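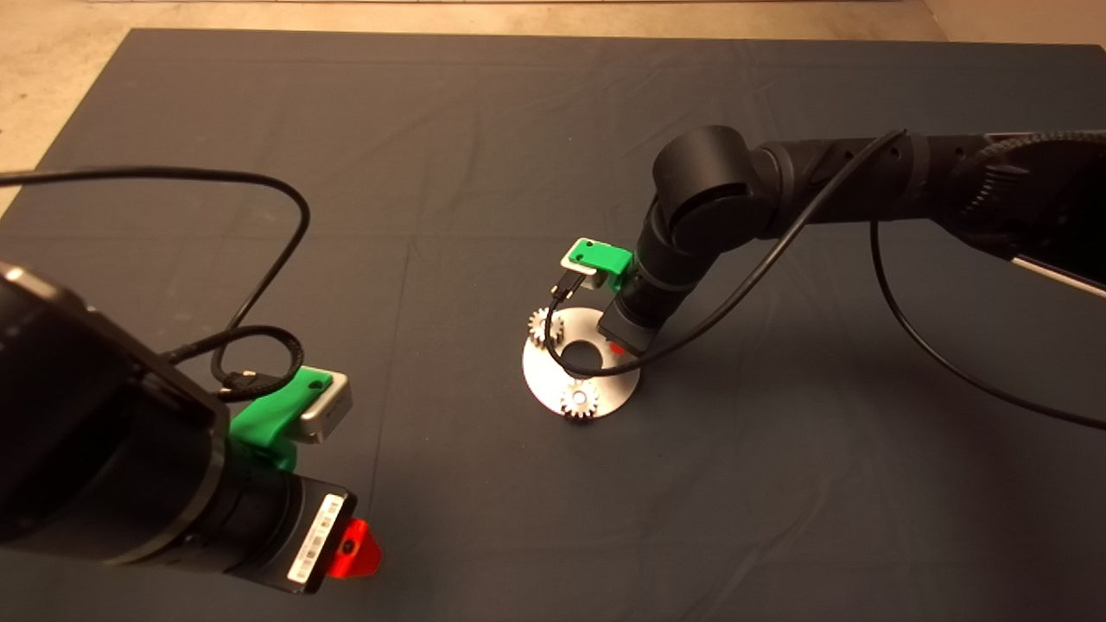

Ticket: Right wrist sensor drops out when the wrist rolls
Project: Lynch (two-arm gear assembly)
Software: Flunduvis, current release
Status: open, workaround in place
Priority: annoying

Hi all, opening this because I've lost most of a weekend to it and I'd like to stop losing evenings too.

What I'm trying to do: get the Lynch arms to pick up a small spur gear and put it down on the round metal disc, over and over, without me standing there. The left arm is behaving beautifully. The right arm gets as far as hovering over the disc, starts to roll its wrist to line the fingertips up with the gear, and then Flunduvis loses the right sensor and parks everything. The arm stops politely, which I appreciate, but it stops!

What I see in the log each time is the same pair of lines:

right_wrist: no data for 2000 ms
supervisor: holding all joints

The first line is just the timeout setting, so the actual dropout begins two seconds before the hold. That fooled me for a while. I kept looking at where the arm had stopped and thinking that was the bad position, when it had already moved quite a bit by then (the roll is the slow part of the path, but still).

Saturday morning

Started with the easy stuff. Restarted Flunduvis. Restarted the computer. Unplugged the right sensor and plugged it back in. It came up fine, sat there streaming happily, and dropped out again on the first roll. Ran the left arm through a mirror image of the same move and got a clean stream the whole way.

Then I swapped the two sensors between the green brackets. They're the same print on both sides, so it's a quick swap. The fault stayed on the right arm. So the sensor is fine, and I was pretty relieved, as I don't have a spare.

Saturday, after lunch

Next up, the cable. The one on the right goes from the upper arm down across the body to the wrist and makes a loop there before it gets to the short connector piece on the sensor. I'd made the loop generous on purpose so it wouldn't pull tight. What I hadn't thought about is that a generous loop ends up lying on the work. With the arm low, it drapes right over the disc, and when the wrist rolls, the slack has nowhere good to go. I watched it from the side with the speed turned way down and the connector was getting bent over at the plug end.

Held the connector steady with my fingers while the arm rolled (slow mode, other hand on the stop button, please don't do this at full speed) and got three clean rolls in a row. Let go, and it dropped on the very next one. I was feeling very clever at this point.

Shortened the loop, tied it higher up the arm, ran it again. Clean, clean, dropout. Less clever.

So the bent connector is part of it, but something further back is also unhappy. Time to crawl around on the floor. 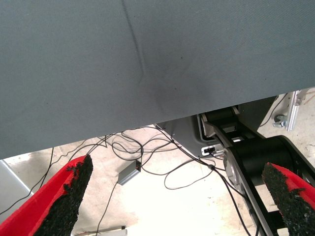
Illberg Shared Workshop / Robot Build Group

Cable notes, for anybody in the group who shares this bench setup with me: I'm sorry about the tangle on the floor. It's mostly mine. When I added the second arm I ran its cables wherever there was room, meaning across the concrete and past the little gray box with the red light, and never went back to tidy up. The light being on told me nothing useful, by the way. It stayed on through every dropout, so don't go by that.

I traced the right sensor's line by tugging gently at one end and looking for what moved, then put a bit of masking tape on it so I'd never have to do that again. Two things came out of it. First, it was crossed under a couple of other lines, so whenever the arm reached forward it was dragging the whole lot along. Second, the extension I'd used was one of the cheap thin ones from my drawer, and if I wiggled it near the plug I could make the dropout happen with the arm standing completely still. Success! Sort of!

Swapped in a Flullano extension I had left over from another build. It's thicker and I don't love how stiff it is, but the wiggle test came up clean. I freed it from the other lines, left slack at the base joint, and tied it to the arm just above the elbow so the moving part can't tug on the floor part.

Then back to the gears. I moved the disc a little farther from the left arm while I was at it, to give the right wrist more room for its approach, and re-taught the pick point. If you've got a saved path called lynch_place in your folder, it's stale now. Use the newer one or the fingers will come down in the wrong spot.

Saturday evening

Ran the pick and place at half speed through dinner. One hold, and that was me leaning on the desk and hitting the space bar. Went to full speed and got a real dropout again, right at the end of the roll. The log has the same pair of lines. It's far less often than it was this morning, so I'm calling it improved and leaving the ticket open.

Things I have ruled out so far, to save you asking: the sensor itself, the computer's port (swapped left and right, no change), the bracket working loose, and low power with both arms moving, as it happens with the left arm switched off too.

Things I haven't tried: an angled connector at the wrist, and moving the tie point past the wrist joint so the last stretch of cable rolls along with the sensor. I like that second idea best and I'm annoyed I didn't route it that way in the first place.

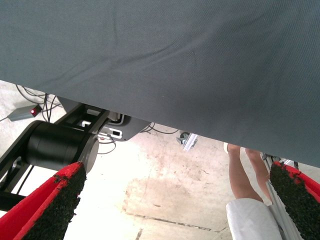 Can I just raise the timeout in Flunduvis so short dropouts don't stop the arms?

You can, it's in the supervisor settings, but I'd leave it where it is while you're still chasing a cable. The arm keeps following its last good reading until the timeout runs out, so a longer one means more blind travel, and close to the metal disc that ends with a fingertip pressed into something hard. Slow the wrist roll down first and see if the dropouts go away. If they do, look at the cable.

Current workaround: wrist roll capped at half speed on the right arm only, everything else at normal speed. It's slower per gear but it runs.

Next: waiting on the angled connectors. I'll reroute the last stretch when they get here and post the log from a full-speed run. If anybody has a clip that fits the side of the green bracket and holds a thick cable without pinching it, please attach the file to this ticket and I'll print one on each side.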